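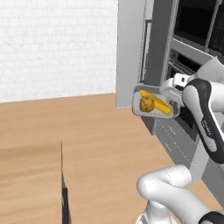

Quyên Ngô
Process Engineer, Sheet and Coil, Ornwood

Progress report: galvanized coil white rust trial, period ending June

Most of this period went into finishing the storage trial and starting the trial on passivation. The storage work is complete apart from one set of panels, noted below. The passivation work is behind by a few weeks because the second coil from Trình came in at the wrong gauge and had to go back. The replacement has been slit and is on the rack.

Background for those who did not see the last report. Customers have been returning galvanized sheet with white rust on the inner wraps. The zinc coating weight on the returned material was within specification in every case we checked, so the steel below was still protected, but the surface could not be painted and the customer scrapped it. Our task is to find out how much of this comes from storage and how much from the surface treatment at the end of the line.

Storage trial

We stored cut panels in tight stacks under 4 conditions: heated bay, unheated bay, unheated bay with the wrap opened at the ends, and the covered yard. Stacks were pulled apart and graded at set intervals. Tươi Thái did the grading for all of them so that the results could be compared.

Panels in the heated bay stayed clean. Panels in the unheated bay showed light staining near the edges, and opening the wrap at the ends reduced it. The covered yard was the worst by a wide margin, with heavy deposits where two sheets touched. Moisture gets drawn in between the sheets and has no way out, and the zinc cannot form its normal dull protective film without air. We expected this, but the difference between the yard and the unheated bay was larger than we had planned for.

One set of yard panels was moved by mistake during the rack repair and spent an unknown time indoors. I have left those out of the results. They will be run again over the coming wet season.

Passivation trial

Oanh Lâm has prepared panels with the present treatment and with two chromium-free ones supplied by Clumudmont. All are now in the humidity cabinet. The early readings on the first chromium-free product look close to what we use today. The second one leaves a faint yellow cast that our roofing customers will not like, and its roll-on weight has been hard to hold steady at the edges of the strip. I would like to keep it in the trial until the cabinet run is done, then decide.

The present treatment was also checked at the line. Tín Phan found that the squeegee rolls were worn and that up to 80 percent of the target film was missing on one edge. The rolls have been replaced. Some of the returns may come down to this alone, and we are matching return tags to roll change dates to see.

Budget

Spending is within plan. The only cost outside the original list was $1,368 for the return freight and re-slitting of the wrong-gauge coil -- Trình has agreed in writing to credit this, but the credit has not posted.

Next period

Finish the cabinet run and grade the panels.
Complete the match of returns to roll changes.
Paint adhesion tests on the better chromium-free product, at the Hondosska lab.
Draft a storage instruction for the yard and send it to Tươi Nghiêm in shipping for comment.

Decision needed

We are asking for approval to stop storing galvanized coil in the covered yard before the trial closes. There is room in the unheated bay if the hot-rolled stock moves out, and shipping has said this can be done in 5 working days.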